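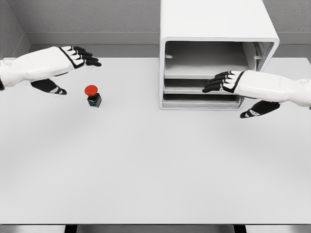

Renata Quezadaからは、旧版の手順どおりに進めると手首の向きを合わせる前に追従が始まってしまい、最初の数秒が毎回使えない記録になる、位置合わせと追従開始は別の手順に分けてほしい、との指摘があった。本節はこの指摘を受けて改訂したもので、旧版の4.2節と4.3節を置き換える。

4.2 遠隔操作による両腕教示(シミュレーション環境)

本節では、Kerkura操作卓を用いて両腕ハンドモデルを遠隔操作し、作業の教示データを記録する手順を示す。対象となる作業シーンは、白い作業台の上に前面の開いた収納棚と押しボタンを配置したものである。実機への接続については第6章を参照のこと。

4.2.1 準備

1. 操作卓の電源を入れ、Flaroniaを起動する。起動が完了すると、画面下部の状態欄に「待機」と表示される。
2. 左右の操作グローブを装着する。手首のベルトは、指を曲げ伸ばししてもセンサ部がずれない程度に締める。
3. 「シーン」メニューから収納棚の作業シーンを読み込む。
4. 物理計算の更新周波数が1000 Hzに設定されていることを確認する。変更した場合は、シーンを読み込み直すまで反映されない。
5. 記録先のフォルダを指定する。

注記:フォルダ名に全角文字を使用すると、Kabbaj形式への書き出しに失敗することがある。半角英数字とアンダースコアのみを使用すること。

注記:左右のグローブを逆に装着しても起動時にはエラーにならない。片方の手だけを軽く握り、対応する側の指が動くことを確認する。

4.2.2 グローブの校正

1. 「校正」を選択する。追従は自動的に無効になる。
2. 両手を開き、指をそろえて伸ばした状態で3秒間保持する。
3. 両手を軽く握り、同じ時間保持する。
4. 親指を手のひら側へ倒し、次に外側へ開く。この動作は片手ずつ行う。
5. 校正結果の一覧で、全指の判定が「良」であることを確認する。「再」と表示された指がある場合は、手順2からやり直す。

校正値は操作者ごとに保存される。操作者が交代した場合は、前回の校正値が残っていても必ず校正を行う。親指は他の指に比べて誤差が出やすい。判定が「良」でも画面上の親指の動きに違和感があるときは、手順4のみを再実行できる。

4.2.3 位置合わせ

1. 画面に両手モデルの現在姿勢を表示する。
2. 操作者は肘を体側から少し離し、手のひらを下に向ける。
3. 画面上の左右のハンドと、自分の手首の向きをおおむね一致させる。
4. 位置合わせ表示が左右とも緑になるまで姿勢を微調整する。
5. 「位置合わせ確定」を押す。この時点では追従は始まらない。

注意:位置合わせを確定した後に立ち位置を変えた場合は、手順1に戻ること。ずれたまま追従を開始すると、アームが目標位置へ急速に移動し、棚や作業台のモデルと干渉する。

4.2.4 追従の開始

1. 左右の手を静止させる。
2. フットペダルを踏み、500ミリ秒以上保持する。状態欄が「追従」に変わる。
3. 手をゆっくり上下左右に動かし、画面上のハンドが遅れなく追従することを確認する。
4. 指を一本ずつ曲げ、対応する指だけが動くことを確認する。

ペダルを離すと追従は一時停止し、アームはその位置で保持される。再開時は4.2.3の手順3から行う。

4.2.5 教示の記録

1. 両手を作業台の上方に置き、開始姿勢とする。
2. 「記録」を押す。開始音の後、操作を始める。
3. 作業指示書に従い、棚またはボタンに対する操作を行う。棚板の間に指を入れるときは、手首の高さを先に決めてから前進させる。
4. 作業が終わったら両手を開始姿勢に戻し、静止する。
5. 「停止」を押し、結果を「成功」「失敗」「保留」から選ぶ。

操作の速度は一定に保つ。途中で手順を思い出すために止まった記録は、作業が完了していても「保留」とする。失敗した記録は削除せず、「失敗」として保存する。Hernariによる学習では、失敗データも評価用に参照される。

注記:棚の内部では奥行きの把握が難しくなる。必要に応じて補助視点に切り替えてよいが、切り替えは記録の開始前に行うこと。記録中に視点を変えると、その記録は視点固定の学習に使用できない。

注意:シーン内の押しボタンはモデルであり、操作卓を停止させる機能はない。操作卓を停止する場合は、卓の右側面にある停止スイッチを使用する。

4.2.6 記録の確認と書き出し

1. 「再生」で直前の記録を開き、開始から終了まで確認する。
2. ハンドが棚板にめり込んでいる箇所がないか確認する。接触表示を有効にすると、該当する時刻が赤で示される。
3. 記録の前後にある静止区間を切り詰める。ただし、開始姿勢を完全に除いてはならない。
4. 「書き出し」を選び、形式をKabbajに設定する。
5. 書き出し後、ログに記録番号と結果区分が残っていることを確認する。

4.2.7 異常時の処置

追従が始まらない:位置合わせが確定されていない可能性がある。状態欄を確認し、「待機」のままであれば4.2.3からやり直す。

指が小刻みに震える:グローブのベルトを締め直し、再度校正する。改善しない場合は、校正値を初期化してから4.2.2を行う。

左右の一方だけが動かない:該当するグローブの接続ケーブルを確認する。抜き差しは、必ずペダルを離した状態で行う。

エラー1379が表示される:操作卓とFlaroniaの時刻が一致していない。両者を終了し、操作卓、Flaroniaの順に起動する。エラーの発生中に取得した記録は、結果区分にかかわらず使用しない。

記録ファイルが開けない:記録先の空き容量を確認する。容量不足で中断された記録は復旧できない。

4.2.8 終了

1. 両手を開始姿勢に戻し、ペダルを離す。
2. 状態欄が「待機」に戻ったことを確認する。
3. グローブを外し、充電台に置く。
4. Flaroniaを終了し、操作卓の電源を切る。

改訂日:2019年11月10日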